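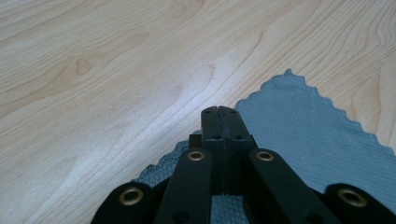

# Finding the exact frame where the gripper closes on cloth: width signal and video disagree

**Sayaka Oda**, posted 12/02/2023

Hello all! I've been having far too much fun with hand-held grippers and I've hit a timing problem that I'd love some help with.

The setup is a pair of grippers with a camera on each. I pick up a small cleaning cloth from a pale wooden table, and the demonstrations go into Trurkska for training. For each run I have video at 60 frames a second and a separate stream with the jaw opening, both stamped by the logger. My script looks for the moment the jaws close, labels that as the grasp, and cuts the run into "approach" and "lift".

The trouble is that the two streams don't agree. On some runs the opening reading says "shut" while the jaws in the video still have a gap between them. On others it's the reverse. I then end up with a policy that closes in thin air, hovers for a bit and sets off upwards very confidently with no cloth. It's quite charming to watch but I'd like it to stop.

What I've got at the moment:

```
closed = width < 2 # mm
grasp_frame = first(closed)
```

I've tried 5 different values for that threshold and each one mends a few runs and spoils others. I've also tried smoothing the width, which made the cuts land later and didn't help at all.

Should I be detecting the grasp from the images instead? The black jaws against light wood look like an easy target for a simple threshold, and when they're open there is plenty of table between them.

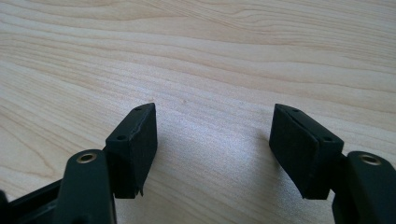

Georges Haddad asked under the post whether both streams were stamped on the same clock, and whether the stamp was taken when the picture was exposed or when it reached the computer. He'd also like to know if the offset is the same at the start of a run as at the end, as that would tell us whether it's a fixed delay or drift.

Sayaka again: same computer, but the stamps are taken on arrival for both. I haven't checked start against end. Good thought, I'll do that tonight!

---

**Yoshinori Takeda**

Just subtract a constant from the video stamps. Video always arrives late, the width doesn't. I take off 5 frames and it works for me.

> **Kha Từ:** Careful with this one. The delay depends on the capture card and the encoder settings, and mine changed after I switched resolution. Please measure it on your own kit before copying anybody's number.

> **Yoshinori Takeda:** Fair. Measure it, then subtract it.

---

**Nanami Kudo**

Oh, I love this problem. I lost most of June to it on a towel project at Morikawa, and once the timing was right the same training code suddenly looked very clever.

You have two separate faults here and I'd fix them in order.

**1. Get the clocks lined up.** Do this before touching the threshold. Before each run, open and shut the gripper a few times quickly with nothing in it, keeping it in view of its own camera. Then work out the gap between the jaws from the images, giving you a second opening signal, and slide one signal along the other until they match best:

```
v = gap_from_images(frames) # pixels between inner pad edges
w = resample(width, frame_times)
lag = best_lag(normalise(v), normalise(w))
```

You don't need real millimetres for this, as only the shape matters. Repeat the little flapping routine at the end of the run. If the two lags match you have a fixed delay, and Georges has his answer. If they don't, fit a straight line between them and correct along it.

On the image side, yes, dark on light does make life easy, but watch for two things. Pale wood throws back a lot of glare, so fix the exposure or your threshold will wander as the gripper moves. And mask to a strip where the pads can be, otherwise shadows under the blocks get counted as jaw. I'd measure near the tips. The left pad in your open shot looks a bit ragged along its bottom edge, and a fixed edge finder will happily lock on to that.

**2. Stop using "shut" to mean "holding".** Your 2 mm test can't tell jaws closed on thin cloth from jaws closed on nothing. For cloth I label three moments: closing starts, closing stops, cloth moves with the gripper. The last one is the label that matters for your cut. Track a few points on the cloth near the jaws, and call it a lift when those points stay put in the gripper camera while the wood grain slides past behind them.
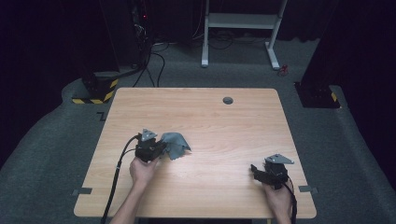
With two hands you'll want to run all of this once per gripper and keep the lags separate. Don't average them! Each camera and each width sensor has its own delay, and a shared number will be wrong for both. When the left holds the cloth and the right is coming in to take a corner, a few frames of error is enough for the planner to learn that letting go early is fine.

Then there's your hovering. If your training windows straddle the wrong cut, the policy sees "closed and still" under both labels and has no reason to prefer one. Once the lags are in, I'd retrain from scratch, as fine-tuning kept the old habit alive in mine for ages.

A check worth building into your tooling: plot both opening signals on one chart for every run and flag the ones where the best match is poor. I have 1,000 runs in the Morikawa set and the plot found bad recordings that I'd looked straight past in the video.

> **Sayaka Oda:** This is brilliant, thank you! I tried the flapping routine and the lag is the same at both ends, but it's different for left and right. I'd been using one number for the pair. Point tracking next.

> **Nanami Kudo:** Hooray! If the tracker slips on the cloth, try points near the zigzag edge first.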